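We use cookies to remember your region and keep the manual pages loading. Accept all / Manage settings

Section 16. Moving your Vala bookkeeping files to a second drive

Read the whole section once before starting. Allow 57 minutes for a normal size company file, longer if you keep scanned receipts.

Before you start

1. Close Vala on every PC in the office. Not minimized. Closed.
2. Log in as Owner. The Clerk login won't show the Move menu.
3. Run a full backup (File > Backup > Full). Put it on a USB stick or a network folder, anywhere other than the drive you're moving to.
4. Write down the license key. It's under Help > My License. You'll need it at step 12.

CAUTION: Do not drag the Cabello folder across in your file manager. The ledger keeps its own list of where things live and a dragged folder will open as empty. Restore from backup if you already did this.

Checking the space

5. Open Tools > Storage. Look at "Total used". Receipts are counted seperately, add the two together.
6. New drive needs double that free. Double, because Vala writes a complete second copy before it lets go of the first.
7. If the count stays at zero, the indexer is off. Tools > Indexer > Start, wait for the green tick, go back to 5.

Note: Flullwood customers on the old yearly plan see "Archive" in place of "Storage". Same screen.

Getting the drive ready

8. Desktop PCs only: if the second drive is going inside the case, have it fitted first. Power off, plug out of the wall, then follow your PC maker's own instructions. We don't cover hardware in this manual.
9. Start the PC and format the drive as NTFS. Give it a name you'll recognize, LEDGER or similar. No spaces in the name, Vala trips on them.

CAUTION: Formatting wipes the drive. Check the letter twice. 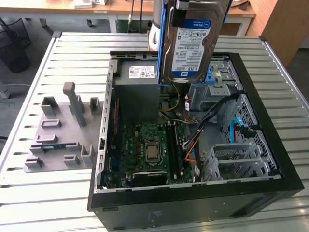
10. Once the drive shows up with its own letter, open Vala and go to File > Move Company. Pick the new letter. Leave the folder name as Cabello unless Wimton support told you otherwise.
11. Press Move. The bar sits at 43 percent for a long while, that's the receipts. Leave it be. Don't let the PC go to sleep, switch sleep off in the power settings if you have to.
12. Vala restarts and asks for the license key. Type it with the dashes.

After the move

13. Open last month's trial balance and compare with a printed one. Totals must match to the cent.
14. Open 2 or three receipts from diferent months. Blank page = receipts didn't come over. Run Tools > Relink.
15. Set the backup job again. It does NOT follow the move and will keep saving the old location. Tools > Schedule > Edit, new letter, Save.
16. Other PCs in the office: first launch will say "Company not found". Click Browse, pick the new location, done.

Keep the old folder until the next month end has closed cleanly. Then delete from inside Vala (File > Remove Old Copy).

If it stops with error 57: the backup from step 3 is missing or older than a day. Run it again and restart from step 10.

Version note: screens are from the September release. Menus on older versions are in Section 2.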